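Zernutard to buy Rønning heat pumps for Mallden network

Sep 15, 2021

Mallden's district heating operator, Zernutard, has signed a deal with Rønning for large water-source heat pumps at its Ukside plant, the two firms said in a joint release. The first unit is supposed to be running by April. The release calls the project a turning point for the city. It runs to five pages and leaves out the price.
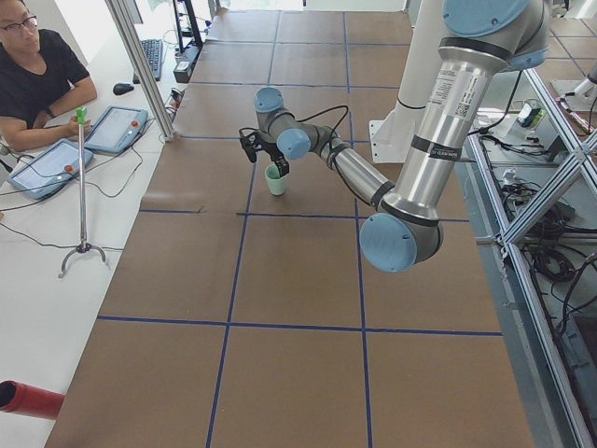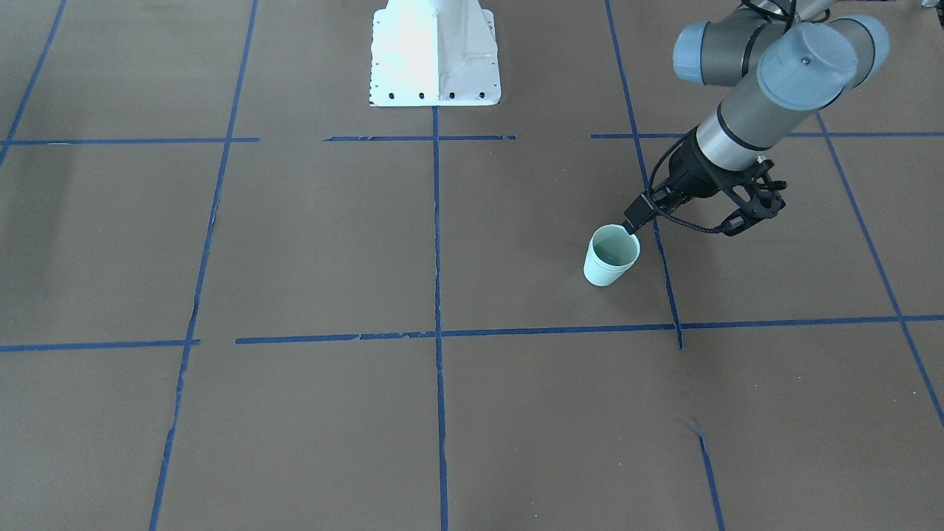

Under the contract, Rønning will supply, install and look after the pumps for the first years of operation. They will draw heat from treated wastewater leaving the Ukside works and feed it into the pipes that warm the older half of the city. Zernutard says the network now serves 277 buildings, most of them apartment blocks, along with the hospital and the public pool. It wants to connect another 64 once the new equipment is in.

Those are the firm numbers. The rest is softer. The company says the plant will be able to cover the heating needs of "up to" 2,000 homes, a phrase that does a lot of work in a press release. Asked whether that meant an average winter day or a mild one, a spokesperson said the calculation was based on "typical seasonal conditions" and that more detail would follow when the design was final.

Design, then, isn't final. That may come as a surprise to people in the Ukside district, who were told at a public meeting two years ago that the engineering was complete and only the money was missing. Now the money has been found, from a source the release describes as "a blend of internal and external funding," and the engineering has gone back on the to-do list.

Recep Erdem, who spent most of his career designing heating plants and now writes a newsletter on the subject, read the announcement and had questions.

"Wastewater is a good heat source. I have no quarrel with that," Erdem said. "It stays fairly steady all winter and it's already in a pipe. My quarrel is with the way the output is presented. A heat pump that gives you a nice number with the network at a low supply temperature will give you a much less nice number if the pipes have to run hot. And in the old part of Mallden, the pipes have to run hot."

The buildings there were fitted with small radiators meant for very hot water. Lowering the temperature in the network would mean changing radiators, valves or both in many of the apartments, or improving the insulation first. The release doesn't mention either. It says only that existing customers "will not need to take any action at this stage."

The words "at this stage" appear three more times in the document.

Zernutard's gas boilers will stay. The company had earlier talked about shutting them down once the heat pumps arrived, and a slide to that effect was still on its website this week. The new release says the boilers will be kept for backup and for "peak periods." It doesn't say how many hours a year count as peak, and that single figure would tell readers more about how much gas is going to be burned than anything else in the announcement. The spokesperson said the company had an estimate but was not ready to share it.

There is also the question of electricity. Large heat pumps need a lot of it, and the Ukside site is at the end of a line that has had its share of trouble. A new substation was promised with the first version of the project. The release refers to "grid reinforcement by others." Who the others are, and whether they know about it, is not stated. An April start leaves one winter to get that done, along with the foundations, the pipework under the access road and the permits for the outfall.

Rønning, for its part, says its equipment is proven and that the units going to Mallden will be built on a platform it already sells. It points to a plant of the same type that has been running elsewhere. The company did not give the location when asked, citing a customer agreement, and it did not provide running data. It did send a brochure.

To be fair to both firms, the basic idea is sound, and other networks have made it work. Heat that would otherwise flow into the river can be put to use, and a city that heats itself almost entirely with gas has good reason to look for something else. The current boilers are old. Two of them were out of service for part of last winter, and residents in the upper streets remember it well. Doing nothing would also cost money.

But Mallden has been here before. The wood-chip boiler announced under the previous management was going to cut bills and lasted two seasons before it was quietly taken off the system. The smart meters that came next were meant to let customers see their use hour by hour. Many still can't, and bills in some buildings continue to be split by floor area. Both projects were launched with a joint release and a handshake, and neither was followed by a public report on how it had gone.

This time the company says things will be different. It has promised a yearly statement on output, electricity use and gas use at Ukside. The promise is in the question-and-answer section at the back of the release and not in the contract summary, and there is no date for the first statement. Erdem said he would like to see monthly figures, with the supply temperature next to them.

"If they publish that, anybody with a spreadsheet can work out whether the thing is doing what they said," he said. "If they publish one number a year, you just have to take their word for it."

On bills, the release is careful. It says the heat pumps will "support long-term price stability," and stops there. Zernutard's tariff has a fixed part and a part that follows fuel costs. How the formula will change when a good share of the fuel is electricity hasn't been decided. A new tariff will be proposed to the city before the plant opens, the spokesperson said, and customers will be consulted. She could not say whether the consultation would come before or after the proposal is sent.

The connection fee for new customers is a little clearer. Building owners who sign up before the first unit starts will pay 600 per apartment, and those who join later will pay the full rate. The full rate hasn't been set, so it's hard to tell how much of a bargain the early price is. Owners are being asked to commit for 15 years all the same.

Several of the buildings on the list of new connections already have fairly recent gas boilers of their own. Their owners would be paying to scrap equipment with years left in it, for a supply whose price they can't look up yet. Zernutard says interest has been "very strong." It declined to say how many owners have signed.

Work on the site is due to begin later this fall with the clearing of the old sludge beds. The access road will be closed to trucks for part of that time, and the recycling yard next door will keep shorter hours. A notice with the new opening times is to be posted at the gate and on the city's website.

The contract itself will not be made public. A summary can be requested in writing from Zernutard's customer office, which says it aims to reply within a month.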